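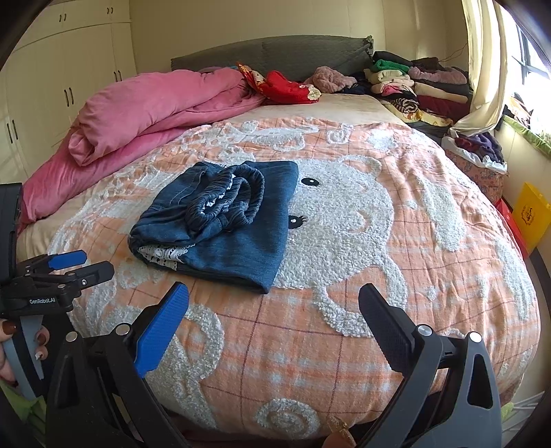 Search products, guides, spares
All departments

Ciline Quilted Bedspread, double
Sold by Onton Home

I write the bedding pages for Onton and I am paid to be suspicious of them. The maker's sheet for this one says "hotel weight", "breathes naturally" and "lasts for years of family life". I don't know what hotel weight is. I have stayed in hotels where the cover was as thin as a tea towel. So please treat what follows as what we could check, with the rest marked as the maker's word.

What it is
A padded cover for a double bed, polyester filling, stitched through so the filling stays in place. It goes on top of a sheet or a thin duvet. The maker says you can use it alone from spring to autumn. I tried that in a cold flat and gave up at 4 in the morning, but I am a cold sleeper and your bedroom may be kinder.

Washing
The label says machine wash at 30, which is fine as far as it goes. It doesn't say that a double takes up most of an ordinary drum, and if you cram it in with towels the middle will come out hardly rinsed. Wash it by itself. Skip the softener. The label also allows a low tumble dry, and I'd believe that for one short go to fluff it up. For the main drying, hang it over two lines so the weight is shared.

We washed our test cover 21 times between spring and December. The stitching held everywhere except one corner, where 4 or 5 stitches had let go. The colour dulled a little. Raised patches, on the designs that have them, flatten first where people sit, and a shake brings them partly back.

"Resists bobbling"
The maker's sheet quotes a rub test of 4000 turns, done by a lab called Itgate. I asked what grade it got at the end and was told the result was "good". Viktória Somogyi, our buyer, asked again and got the same word – so I can't tell you more than that. Ours has bobbled slightly along the edge nearest the door.

Compared with the Poulain
The Poulain cover is heavier, dearer and slower to dry. It also lies flatter. If you want a cover that looks tidy after a quick tug, buy that one. If you have children or a dog and expect to wash it often, the Ciline makes more sense, mostly for the drying.

Price and returns
£96 for the double. It has been "reduced" for as long as I have worked here, so I wouldn't rush on that account. Unwashed covers can come back in the bag they arrived in. Loose stitching is a fault, washed or not – send a photo of the seam to Katherine Salazar in customer care.

Pillowcases are sold separately.

21 comments
96 shares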